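Dravier

Dravier is a baked dish of layered potato, onion and smoked curd cheese from the Sindach valley. It is eaten as a main course in the colder months and served in smaller squares as a side dish with sausage or braised cabbage. The name is used both for the dish and for the shallow clay pan in which it was first baked.

Origins

The dish grew out of the valley's dairy farms, where curd that had begun to dry was hung over the hearth and smoked to keep it through the winter. Early versions used barley in place of potato. Potato took over once it became the main field crop in the lower valley, and barley dravier is now made only in a few upland villages, mostly in October, when the new grain is in.

The cook and food writer Marlies Nägeli set down the first detailed recipe in her collection of Sindach farmhouse cooking. Her version calls for waxy potatoes, lard and no egg. Most later recipes add egg as a binder, which gives a firmer slice.
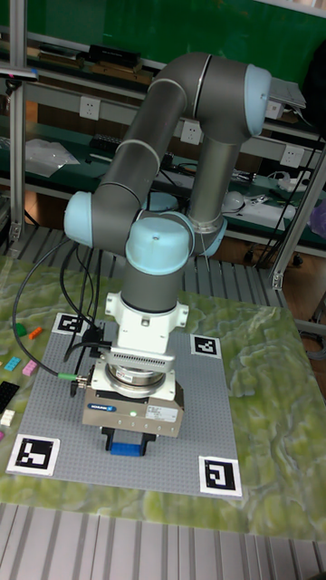 Preparation

The potatoes are peeled, sliced thin and salted for 30 minutes, then squeezed in a cloth. Onions are cooked slowly in lard or butter until soft and pale brown. The smoked curd is crumbled by hand. It should be dry enough to break into pieces without smearing.

The pan is greased and the ingredients are layered, starting and ending with potato. Caraway and black pepper go between the layers. A mixture of milk and 2 eggs is poured over the top, and the dish is covered and baked in a moderate oven until a knife passes through easily. The cover is then taken off for the last 17 minutes so that the top can brown.

Dravier is rested before cutting. Cooks in the valley often make it the day before and fry the cold slices in butter.

Variations

Kudurora dravier, named after the town at the southern end of the valley, includes a layer of chopped sour apple and leaves out the caraway. It is baked in a deeper pan and needs a longer time in the oven.

Agudelo dravier is a later form that came out of a restaurant of that name. The potato is grated, the mixture is shaped into small rounds, and the rounds are fried on a flat griddle. Some cooks in Sindach do not accept it as dravier, as it has no layers.

A meatless version has always existed, using butter or oil for the lard. Versions with bacon are common in home cooking but do not appear in Nägeli's collection.

Serving and storage

The usual accompaniments are pickled beets, sour cream and a green salad dressed with vinegar. A baked dravier keeps in the refrigerator for several days. It does not freeze well, because the potato turns watery when thawed. Slices can be reheated in a covered pan over low heat.

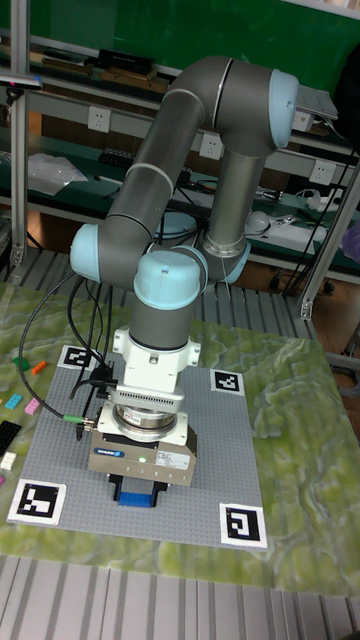 Robot arm with a Schunk gripper holding a blue block over a gray studded baseplate.

See also

Potato gratin
Smoked cheese
Casserole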